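# Handheld gripper demos, the gallery

*November 27, 2020*

Hi! I'm Genji Ueda, and I promised a few people a page that shows what we do all day, so here we go. The short version: we're trying to find out whether a robot can learn a two-handed chore from a person who is holding the robot's own grippers. You pick one up in each hand, you do the chore, and the learning code (ours is called Garnach) gets the fingers, the timing and the view from above. The robot arms stay out of it until much later.

We've now got 1054 demos that passed checking, spread over a few household jobs. Hangers are my favorite by a mile, so they get the most room on this page.

## Why hangers

I picked them because they're annoying. They're thin, they hook onto each other, and two of them lying together look like one slightly fat hanger. My first plan was blocks, and I had blocks working in January, and everybody was very polite about it and then asked when I'd do something hard.

The job goes like this: there's a basket, there's a flat board, and hangers have to get from one to the other. You can do it with your bare hands without thinking. With two stiff fingers per side you think about it a lot — where to pinch, which hand moves first, whether to lift or slide.

## What the numbers say

We trained one policy on 50 hanger demos and another on the whole hanger set. The small one reached for the right place surprisingly often and then closed on air. The big one finished 94 percent of its trials when the hangers started out separate. I was so happy with that I printed the plot (it's still taped up next to the kettle).

Overlapping hangers are another story. The policy likes to treat a pair as a single object, grab both, and carry on as if all was well. People don't do that. Oksanen, the labeling tool we use, lets me replay the two hands side by side, and nearly every person holds one hanger still on one side and does the fussy work with the other. So the new batch is mostly pairs and tangles, on purpose.
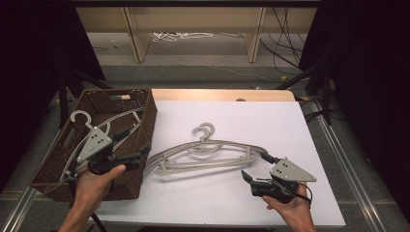

I've also changed how I ask people to do it. I used to say "be smooth," and everyone slowed down and got weirdly careful, and the policy learned to hover. Now I just tell them to go at the speed they'd go at home, and to fix a slip if they make one. The slips are great! A demo with a fumble and a recovery in it seems to be worth more to us than a perfect one, although I only have 2 comparison runs behind that, so please don't quote me yet.

Other bits for anyone building something like this:

- White board, pale hangers: hard on the vision side. We kept it anyway and it made the policy less fussy about color later.
- Swap who's demonstrating. I did the first stretch all by myself and the policy picked up my habit of going in from the left.
- Short sessions. Your wrists will tell you when.

The grippers' finger shape came out of the Civudness project, and the storage and playback side runs on Lotent. Next up is getting the pair-trained policy onto the arms, and after that I want to try belts. I'll add those results to this page once the trials are done.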